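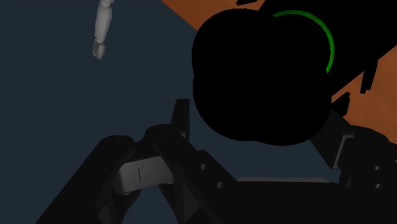
August
By a contributing columnist

Pusia would like me to know that its new gripper kit can be "mastered in simulation before you touch a single screw." I can confirm the part about the screws. I have had the subscription for a month and my hands have never been cleaner.

The offer goes like this. For 2,000 dollars you get the kit, a bracket that fits most small arms, and one year of Vusside, the software where a rendered copy of your gripper goes to work on a rendered table. After that first year Vusside costs 1,112 dollars to renew, a number so exact that I assume someone in accounting fought for it.

I like the simulator more than I expected to. Setup took an evening. The view from just behind the gripper is the one I use most, and it taught me something I should have known already, that a robot spends much of its day looking at its own knuckles. The black parts are drawn so dark that you learn them by outline. The finger pads are light grey, thank goodness, and I steer by those. Would it kill them to add a lamp?

My complaint is with what they're selling around it. The sales page promises 4,000 practice grasps overnight, and I ran them, and in the morning my score was lovely. Then I put the real kit on the real arm and asked it to pick up a bar of soap. The simulated floor is perfectly smooth. Mine has crumbs on it, and a slope toward the radiator, and now a bar of soap.

Some of this is just how simulation works, and people who do it for a living know to expect a gap. But Pusia isn't selling to them. It is selling to small shops like the bakery supplier I help out in Durnberg, where 2,000 dollars is a decision and the person making it has read the word "mastered" and believed it.

Saithong, which makes the rival kit, charges 3,000 and throws in two afternoons with a technician, in person, with a toolbox. The software is ugly and the manual seems to have been translated twice. I'd still tell the bakery people to buy that one, and to ask for the afternoons in writing.

As for my own subscription, I'm keeping it until it runs out. I've grown fond of the place - no crumbs, no radiator - and my score there is still very good.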